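**Brestinow opens second tool library in Addale**

The Brestinow company will open its second tool library in Addale in April. Residents can borrow 354 tools for home repair, sewing and gardening. A yearly card costs 41 dollars, and students pay nothing.

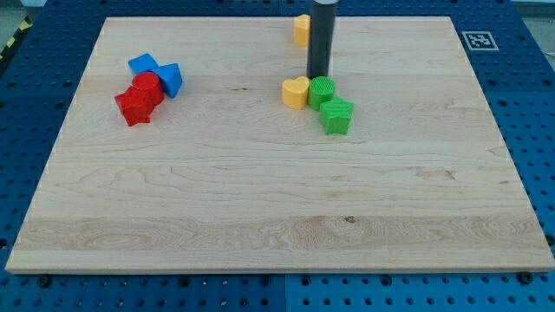
One member of the first library, in Stirnness, told us that she repaired all her kitchen chairs last winter with borrowed clamps, and that she would like longer loans. Brestinow has therefore extended the loan time to three weeks in both places.

The Stirnness library made 3,105 loans in its first year. Registration in Addale is at the Abera hall, from 9 a.m.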